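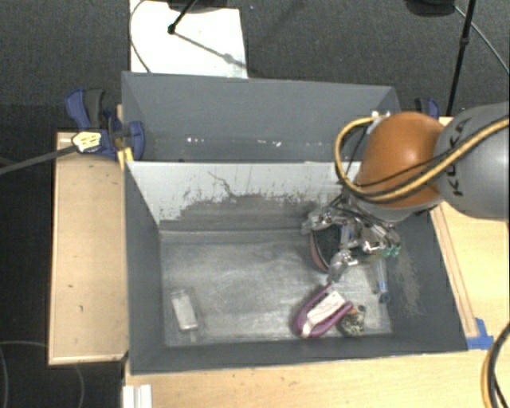

Storage & Organization | News

Grumport opens an exchange for the bin at the bottom of everybody's closet

GRUMPORT – Every household has one. It is large, it is gray, it was bought in a burst of good intentions, and it now holds a handful of things that have never been introduced to each other. Starting in April, residents of Grumport can bring theirs to the Weerasinghe Hall, tip it out on a long table, and go home with an empty one.

The Grumport Bin Exchange is a joint effort by Prekon, which sells storage bins, and Trelon, a house-clearing firm that spends its working days finding out what people put in them. The two companies have been on opposite ends of the same problem for 12 years. They finally had lunch.

Visitors get a stretch of table, a pair of gloves, and 20 minutes. Anything worth keeping goes back in the car. Anything that still works and has no home goes to the swap shelves, where another visitor may recognize it as the exact thing they threw out last fall. The remainder is sorted by Trelon staff for recycling or disposal, and the firm asks that nobody stand over them saying "but that might be useful."

Prekon will also take back old bins of any make. The company would like it known that scuffs, scratches, and rubbed patches on the walls are no bar to a second life. A bin that has been dragged in and out of a garage for ten years has been doing its job. Cracked bins are ground up. The rest are washed, dried, and put out for anyone to take, free of charge, in whatever shade of gray they have reached by then.

"We had always assumed people ran out of storage," said a spokesperson for Prekon. "Then we opened some returned bins and found mostly floor. One had three things in it, and the customer had bought a second bin."

Trelon's crews report much the same. In a survey of 25 homes cleared last year, the firm asked owners to name the contents of their largest bin before the lid came off. Two got it right. One of those had packed it that morning.

"Small items in clear packaging are the worst," a Trelon spokesperson said. "You can see perfectly well what's in there and you still have no idea what it's for. It came with something. The something is gone. People will hang on to the little packet for decades – they'll move house with it."

The hall has room for 12 tables at a time, and sessions run from 9 a.m. until early evening. Booking is not required, though anyone bringing more than four bins is asked to call ahead and perhaps to reflect. Paint, batteries, and anything that ticks should stay at home until the town's hazardous waste day.

The organizers have set a target of 1000 bins for the first season. Empty bins may be stacked by the side door. Lids are accepted too, including lids that fit nothing, for which a separate pile has been set aside. Prekon expects it to be the bigger pile.

Bins taken from the exchange carry a single condition. Borrowers must write the contents on the outside, in marker, and the word "misc" will be politely handed back for correction.

Entry is free. Parking is behind the hall, next to the skip.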